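Bench and wire check, Skonimis workshop
Checked by: Asmaa Benmoussa
Date: Sep 20, 2026

1. Walkways clear – OK. I can finally get from the door to the sink without stepping over the Histex boxes. Thank you, whoever moved them!

2. Extension cords – OK, no cracks that I could find. The one by the window is still taped down from July and the tape is curling, so I'll redo it.

3. Loose wire put away – NOT OK. I know, I write this every time. Yellow and blue were knotted together on the marble top, and I really don't want anyone yanking at a knot like that (this is how insulation gets nicked). Work the blue out first, a loop at a time, then wind each color by itself.

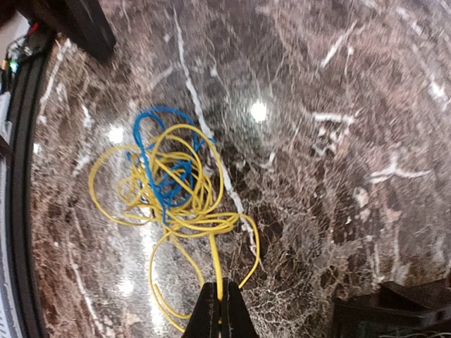
Item 3: yellow and blue wire tangled on the marble.

Once it's apart, run every length through your fingers before it goes back in the drawer. Any nick or sharp kink, toss it. We have 50 spare lengths from Younis, so please don't try to save a bad one.

4. Cutters and strippers – 12 on the list, 2 missing. Check your apron pockets, please!

5. Fire extinguisher – OK, tag is current, pin is in.

6. First aid box – needs small bandages. I'll pick some up in Badbridge on my way in.

Recheck items 3 and 4 before the next class.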